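Budgeting for the second gripper

The quote for a handheld data-collection gripper usually runs to one line. The purchase seldom does. At Pitwood, where a small team records household handling tasks for robot training, the first request to finance covered two grippers and nothing else. It was approved on a Monday and reopened before the month was out.

Seija Tuominen, who wrote the request, now splits every equipment plan into three accounts: hardware, wear parts and hours. Hardware is the figure everyone argues over. Wear parts are finger pads, joint pins, screws and cables, and they are bought on a schedule set by use. Hours cover calibration, operator time and the sorting of recordings afterward. In her current plan the hours account is the largest of the three.

The pads deserve their own line. Pitwood allows 600 recorded grasps per pair before inspection and stocks 14 spare pairs, ordered together so that the material comes from one batch. Changing the pad compound halfway through a project means recording part of the set again, and a cheaper replacement has to be priced with that in mind. The linkages are less costly to maintain, but a joint with play in it will shift the fingertip position, and the fault may not show until the data is reviewed.

Buyers also tend to underrate setting. A bench with foam blocks costs almost nothing and teaches a model very little about kitchens. The Forska plan, Pitwood's current project, pays for sessions at ordinary counters, with daylight or without it, and with whatever cloth is already on the surface. Fruit is a modest expense: tangerines are cheap, come in uneven sizes and bruise if the closing force is wrong. The plan treats them as consumables and replaces them each session.

Leasing is the other question. Condori, a rental house, offers grippers by the month with calibration included. For a project shorter than a season the lease comes out ahead. Past that point ownership wins, provided the buyer has a person who can do the calibration. Tuominen advises pricing that person first – a trained operator who leaves takes more value out of the program than a broken finger does.

Two units remain the minimum she will put forward. A pair allows work that needs both hands, and either can carry on with single-hand tasks if the other is away for repair.

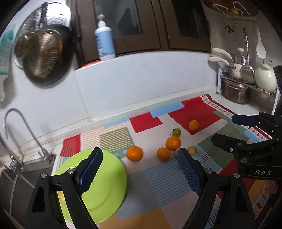 Cyril Nuttall disagrees on the order of spending. He would buy one gripper, run it until the wear figures are known, and sign for the second only then; at Grorasine, he says, the pair was bought together and the spares budget was wrong for both. He would also hold back the pad order, on the grounds that a full shelf of spares makes it harder to change supplier.

Tuominen's answer is that a delayed second unit often arrives with revised firmware, and matching the two takes time that has to be paid for. Her next plan keeps the pair and cuts the first order of pads in half.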